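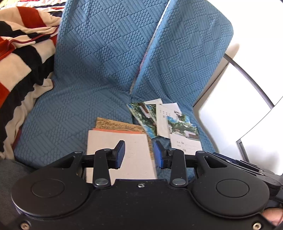

Re: Sorting your swaps on the sofa (split from Card Games chat)

Nasten
Page 2 of the old thread was getting silly so I've moved us over. Carry on!

raghda_k
Thank you! So, my big news: the Zakano set is down to 51 missing out of 166, and I've only been at it since September. I am having the BEST time. My question is whether you lot sort by number or by colour when you're getting ready for a swap meet. I go by colour because it looks gorgeous laid out, and I can find the greens in a flash.

Avotins_fan
Number. Always number. Someone asks if you've got 80, you want to say yes or no straight off, and you can't do that if you're wondering whether 80 counts as teal.

raghda_k
80 is plainly blue!

Avotins_fan
It's teal on the first printing. Have a look at the border.

Carla Haddadin
Oh I love this argument. I'm with Raghda for the fun of it, but I do keep a written list in number order next to me, so I suppose I'm doing both. The older Sisia cards have such tiny numbers that I need my good glasses on anyway. Does anyone else find those backs beautiful? All that curly leaf work, I could look at them for hours.

sixpenny
Sisia backs are lovely, agreed. Fronts are a bit muddy if you ask me.

Carla Haddadin
Muddy! They're warm!

sixpenny
Warm mud then. Raghda, whatever you do, don't use elastic bands on your doubles. I ruined a whole run of the harbour ones that way, little dents down both long sides. A strip of plain paper folded round and tucked in works fine.

raghda_k
Ooh, noted, going to go and free mine right now. And Avotins_fan, I've checked the border. It's blue.

Avotins_fan
Then you've got a second printing and I'll swap you two harbours for it.

raghda_k
Make it three and you're on!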